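Zulach Calibration Record Binder and Log Service
2026-02-13, by Iolanda Araújo

The Zulach record binder is a paper and file system for companies that have to show when their measuring equipment was last checked, by whom and against what. It is supplied by Jelley to workshops, laboratories and small manufacturers that keep a certified management system and have to produce these records at every audit.

Each set consists of one A4 binder with numbered pages, a pad of equipment labels and a licence for the matching log file. The binder and the file use the same column order, so an entry can be copied from one to the other without rearranging it. Customers who work only on paper can leave the file out of the order. The price of the binder stays the same.

The standard binder has 78 equipment sheets. Each sheet covers one item and has space for the asset number, the maker's serial number, the place of use, the check interval, the permitted error and the name of the person responsible. The back of the sheet is ruled for results. When the back is full, a continuation sheet is clipped in behind it and given the same asset number with a letter after it.

Labels come in pads with the next check date left blank. They are matt, so that ballpoint and pencil both take, and they peel off metal and hard plastic if lifted slowly from one corner. Do not use them on lenses, measuring faces or any surface that touches the work. For very small tools, put the label on the case and write the asset number on a tag.
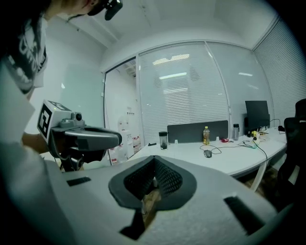
The log file holds up to 4,000 entries before it has to be archived. An entry can be a calibration, an in-house check, a repair or a withdrawal from use, and each type has its own short list of required fields. Equipment made of several parts can be entered either as one asset or as a parent with sub-items. We suggest sub-items wherever a part can be swapped or knocked out of position separately from the rest. A hand-held gripper with a marker cube and a small camera module on its body would normally have one parent number and a sub-number for each of those two parts, while a plain vernier caliper needs only the one. Sub-items can have different check intervals, and the file sorts the list by whichever date comes first.

Reports are printed from the log file in two layouts. The short layout lists everything due in the next calendar month. The full layout gives the history of one asset, including who signed each entry and which reference standard was used. Both can be saved as PDF. Entries cannot be deleted once signed, but a correction can be added underneath with a reason, and the earlier text stays readable.

Setting up

In-ho Lim handles set-up for new customers. Send him your existing equipment list in any spreadsheet format and he will return it in the Zulach column order, with gaps marked in yellow. Lists of up to 3,000 lines are converted without charge. Longer lists are quoted separately. Serial numbers are copied exactly as supplied, so please check them before sending.

The licence covers 2 named users. One of them should be the person who approves results, and the other is usually whoever carries out the checks. Extra users can be added at any time and are charged to the end of the licence year, which runs to the last day of December.

Changes in this edition

The field for "location" is now called "place of use" and accepts more than one entry. The interval can be set in weeks as well as months. The binder rings are wider than in the previous edition, and old sheets still fit. The Tilahun index cards are no longer included but can be ordered on their own while stock lasts.

Ordering

Orders are taken by email or by post. Please state the number of binders, whether the log file is wanted and the company name as it should appear on printed reports. Régis Bodin deals with orders and returns. Unused binders can be returned if the page seal is unbroken. Opened label pads cannot.

The binder does not replace a calibration certificate from an outside laboratory. Certificates should be filed in the rear pocket or scanned and attached to the entry they belong to.

Contact: Jelley, Orders and Records | © Jelley 2026 | Back to top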